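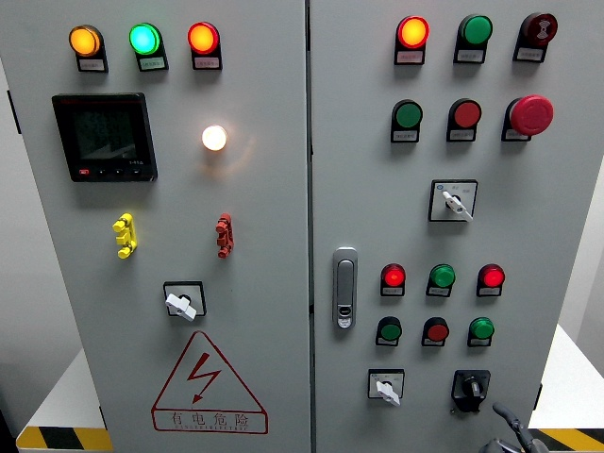 I'm Zainab Onyeka and I design knitted blankets, mostly big plain ones with a few bright spots, and this page is where I put the answers to the emails I get most. Nearly all of them are about color. People fall for a bright yarn, buy a pile of it, and then feel let down when the finished blanket looks busy (I did this for years, so no judgment!). My usual advice is to let one quiet color do most of the work. Think of those light gray doors with the amber, green and red-orange lamps in a row along the top: three small rounds of color on all that gray, and your eye goes right to them. That's pretty much the whole idea behind the Conero blanket.

Which pattern should I start with?

Conero, if you can knit and purl and you're okay with a long stretch of stockinette. It's made in two panels and joined at the end, so you never have the whole thing in your lap until the very last evening. Vetard is prettier, I think, but it has you carrying three colors across a row, and if you've never done stranded knitting I'd make a hat first.

How many stitches do I cast on?

The large Conero panel starts with 239. Yes, it's an odd number, and yes, it's meant to be! The edge stitches need it to come out even on both sides. Put a marker in every 20 stitches and you'll save yourself a lot of grumbling.

What yarn do you use?

I knit my samples in Vaněk worsted wool, in a light gray they call Pebble. It's a bit scratchy in the ball and softens nicely after a wash. You can swap in anything that gives the same gauge. My friend Ludmila Vrabec made hers in cotton and loves it, though it weighs a ton and stretched some over the summer.

Please don't skip the swatch. I know, I know. But a blanket eats a lot of yarn, and being off by half a stitch per inch can mean running short with a few rows left and the dye lot long gone from the store.
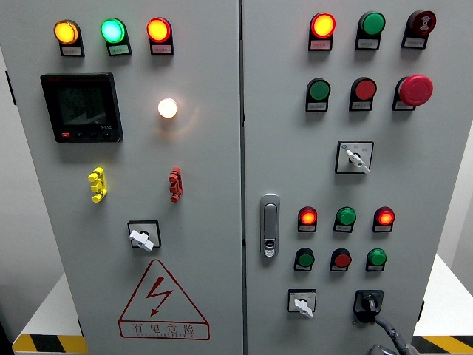 If you do run short, use the new ball every other row for a few inches so the two lots blend together. I've done this on three blankets now and I can only find the spot on one of them, and that's because I was tired and did it under a yellow lamp in April with the curtains shut.

Do you sell kits?

I do! The Dekent kit is $39 and has enough yarn for the small size, including the accent colors, plus the printed pattern. Needles aren't in it. I pack the kits myself at the kitchen table, usually after supper, so give me a few days to get yours in the mail.

Can I pick my own accent colors?

Sure, just leave me a note when you order. I keep mustard, rust, leaf green and a dark blue on hand. If you can't decide, lay the balls on something gray, go make a cup of tea, and look again from across the room. Whichever one you see first goes in the smallest amount.

How do I join the two panels? 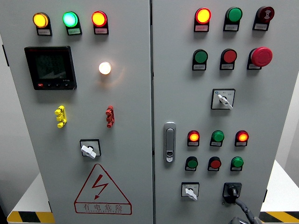 Mattress stitch, right sides facing you, on a table and with good light. Pin the top, the bottom and the middle before you thread the needle, then pin halfway between those. People worry that the join will show, and it will a little, and I like it that way. Those two gray doors with the narrow seam running down between them look tidy to me because the line is straight, and a blanket works just the same. Keep your tension even and use the same gray yarn you knitted with. If it puckers, pull the yarn back out to where it went wrong and go again; wool is very forgiving about this.

How do I wash it?

Cool water in the tub, a little wool soap, no wringing. Roll it up in towels and kneel on it (kids are great for this part), then dry it flat. It'll take up your whole floor for a couple of days.

I found a mistake in the pattern. Who do I tell?

Me, please! Lucyna Śliwiński caught a missing purl row in Vetard, and the copy on the site has been fixed, so download it again if yours is an old one. Tell me the page and the row number when you write and I'll check it against my own notes.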